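Posted by Iona Kinnear
Thursday

Our bin picking paper is finally out, so I'm doing the thread. It's about what a robot should do in the half second after it has failed to pick something up. I have spent over three years on that half second.

2/ Background for people who have jobs. You put some household stuff in a bin, a network looks at it and scores a pile of possible grasps, the arm goes for the best one. When that works, you get a video. When it doesn't, most systems take a fresh image and ask the network again.

3/ The trouble is that the network hasn't changed its mind. If the miss didn't move anything, the image is the same, the scores are the same, and the arm goes right back to the same bad spot with total confidence. We logged one run where it tried the same corner of the same box 22 times. Andor Antal let it go on because he wanted to see what it would do. It did that.

4/ The usual fix is to add noise, or ban the last grasp and take the next one down the list. But the next one down is generally four millimeters to the left and bad for exactly the same reason.

5/ So our method, which is called Geum because Anikó Oláh was weeding when she named it, keeps a short memory of failures for each bin. Every miss lowers the score of nearby grasps AND of grasps that look alike to the network, wherever they are in the bin. The penalty fades as things get moved around.

6/ That second part took most of the time. "Nearby" is easy, you have a ruler. "Looks alike" means reaching into the middle of the network and pulling out the features it used to score each grasp. The first version decided that all grasps looked alike and politely declined to pick anything ever again. Technically its failure rate was superb.

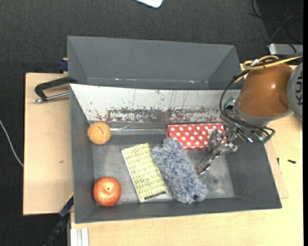

7/ What we wanted was a mix where one strategy can't carry you. Soft things forgive a sloppy approach and then sag on the way up. Round things roll off. Flat things lie there and give you an edge the thickness of an edge. Boxes look like the easy ones and account for a depressing share of our logs.

8/ Setup: 164 bin layouts, each one run with Geum and with plain retry. Same arm, same fingers, same grasp network underneath. Carolina Louro rebuilt every layout by hand from an overlay so both methods got the same starting point. She would like it known that a duster does not have a repeatable starting point.

9/ Result! Geum emptied more of the bins before hitting the attempt limit, and the long streaks of identical misses mostly went away. Mostly. The gain shows up almost entirely on the second and third tries. On the first try the two methods are the same, as they should be, given that there's nothing to remember yet. (A reviewer asked us to explain why it didn't help on the first try. We explained.)

10/ Where it doesn't help: bins with one object left. If there is one thing in there and only one good way to hold it, getting discouraged about that one way is a poor plan. Geum will wander off and try to pinch some very creative places. We have a patch for this in the appendix — it amounts to "if it's the last one, forget faster" — and I'm not proud of it, but it works.

11/ It also gets fooled when the miss wasn't the grasp's fault. Cable snags, a late gripper command, Kevin Ó Néill leaning on the table. The memory has no column for Kevin. It marks down a perfectly decent grasp and everything resembling it. We threw out the runs where we caught this and counted the ones where we didn't, obviously, as science.

12/ The thing I'd push on next is carrying the memory across bins. We wipe it every time. It seems silly to learn that shiny corners are bad news and then have that erased before lunch. Anikó tried a quick version where nothing gets wiped, and after 2,000 attempts it had developed a grudge against the color red. So, needs work.

13/ Small practical note if you try this yourself: clamp your bins. Clamp the board the bins are on. We lost most of January to an offset that grew all day, and I rewrote the calibration code twice before Andor put a hand on the bin and it slid.

14/ Code and layouts are up, including the overlays. The failure logs are too, which I think are the useful part, and which are enormous. I'm giving the talk version at the Prurnberg workshop, where I've been allotted the slot right before the bus leaves.

Comments

baltberg_grasping: Does the penalty radius depend on finger width? We have much wider fingers and I suspect your default would wipe out half the bin.

Iona Kinnear: It does, it's set in the config. Start at one finger width and go down if it sulks.

Kevin Ó Néill: I leaned on the table once

Carolina Louro: Twice.

m_tarrow: We did the "ban the last grasp" thing at Bultia for ages and can confirm the four millimeters. Going to try this on our worst bin next week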